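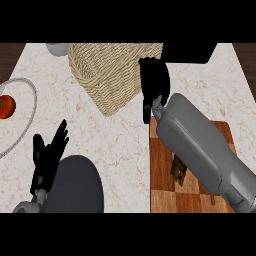
A pale worktop veined in tan, rust and soft brown, with a wicker basket towards the back.

Section 2: Sealing your worktop for the first time

Welcome to the part of the guide that most people skip on the day of fitting and then come back to after the first spilt glass of red wine! Please do have a read through before you open the bottle. The job itself is a gentle one and needs no special skill, but it does go better when you've got everything to hand and the kitchen to yourself for the afternoon.

These steps are for natural stone worktops sealed with Tikovetti Stone Sealer. If your worktop is laminate, solid surface or anything else with a factory finish, put the bottle away and turn to the section on everyday cleaning, as the sealer will only sit on top and go sticky. If you aren't sure what you have, look at your order sheet, where the material is written beside the worktop length.

What you will need

Tikovetti Stone Sealer, 1,000 ml bottle
Tuvora lint-free cloths, or clean old cotton ones (a worn-out pillowcase cut into squares does very nicely)
A foam applicator pad
Mild washing-up liquid and warm water
Low-tack masking tape
Rubber gloves
A kitchen timer

Before you start

1. Clear everything off the worktop, and that means the kettle, the bread bin, the fruit and the little dish where the keys end up. Things pushed along to the far end have a way of getting splashed.

2. Wash the whole surface with warm water and a small squirt of washing-up liquid. Go over it again with plain water and dry it with a soft towel.

3. Leave the stone to dry overnight. It may look perfectly dry within the hour, but a damp patch underneath will keep the sealer out and you'll be left with a cloudy mark that is a real nuisance to shift.

4. Run masking tape along the edge of the sink, around the hob and along any painted wall or wooden upstand.

5. Open a window, and the back door too if the weather allows.

CAUTION: The sealer is flammable until dry. Turn off gas hobs and any pilot light, and don't smoke in the room. Keep children and pets out until the cloths have been put away.

Trying a small patch

6. Choose a spot that will be hidden later, such as the corner where the toaster lives. Wipe on a little sealer, leave it for the time given in step 10 and buff it off.

7. Look at the patch the next morning in daylight. A very slight deepening of the colour is normal, and you may find that brown or rusty veins come up a touch warmer than they were. If you dislike the change, stop here and ring us for a chat about the other finishes.

Putting the sealer on

8. Shake the bottle well and pour a small pool on to the foam pad. Please don't pour straight on to the stone, however tempting it is on a long run.

9. Start at the end furthest from the door and work towards yourself in sections 60 cm wide. Use slow, overlapping strokes and make sure each section is evenly wet, with no puddles round the taps.

10. Set the timer and let the sealer soak in for 30 minutes. If a thirsty area dries out before the bell, add a little more to that area only.

11. Wipe away everything left on the surface with a dry cloth, changing to a fresh one as soon as it begins to drag. Then buff in small circles until your hand slides freely.

12. Peel off the tape while you still have the gloves on.

NOTE: Our fitter Amirul Sinaga likes to crouch down and look along the worktop towards the window at this stage, and we'd encourage you to do the same. Any smears will show up straight away, and they are far easier to buff out now than tomorrow. A stubborn smear can be loosened with a drop of fresh sealer on a cloth.

CAUTION: Used cloths can heat up by themselves if they are left in a heap. Lay them flat outdoors until they are quite dry before putting them in the bin.

The first day and after

13. Keep the worktop dry for 24 hours. A cold sandwich on a plate is fine, but leave the washing-up and the rolling out of pastry for another day.

14. Put your things back, lifting them into place. Baskets, crocks and heavy mixers are best stood on felt pads if they get moved about a lot.

15. To check the seal, drop a teaspoon of water on the stone and go and make a cup of tea. If the water is still sitting up in a bead when you come back, all is well. If it has left a dark ring, let the stone dry out and repeat steps 8 to 12.

Do the water test again every June, or whenever you remember, and reseal when the bead begins to flatten. Areas beside the sink usually want doing sooner than the rest, and there's no harm in sealing just that part.

Even well-sealed stone can be marked by lemon juice, vinegar and limescale remover, so wipe these up quickly and use a chopping board.

If you get stuck, ask for Otakar Kopecký at the Hisbridge showroom and have your order number ready. Section 3 covers everyday cleaning and the removal of stains.

Guide revised 6/15/25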